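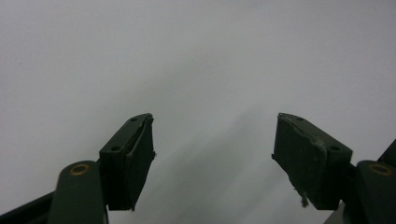 Workshop tips: gripper control software

Zero the width estimate with the fingers fully open, over a plain background. Save the reading with the tool ID. Kassa overwrites the previous value without asking.

Worn pads change the closed reading. Re-run the close routine after any pad repair and enter the new offset by hand. The auto-offset in Kassa 2 assumes pads of equal thickness.

Mask the fingers before segmentation. Dark green plastic in shadow reads as near black, and a threshold set by colour alone will drop the lower linkage. Use a fixed polygon mask and redraw it whenever the camera mount is loosened.

Soft shadows on a pale bench get labelled as objects. Raise the minimum depth step before touching the brightness settings.

Planner timeout: 600 ms is enough for cupboard and drawer work. If Pruka returns error 206, the start pose is in collision. Check the finger model is set to open.

Back up the config folder before updating.

Dagim Belay, Murnton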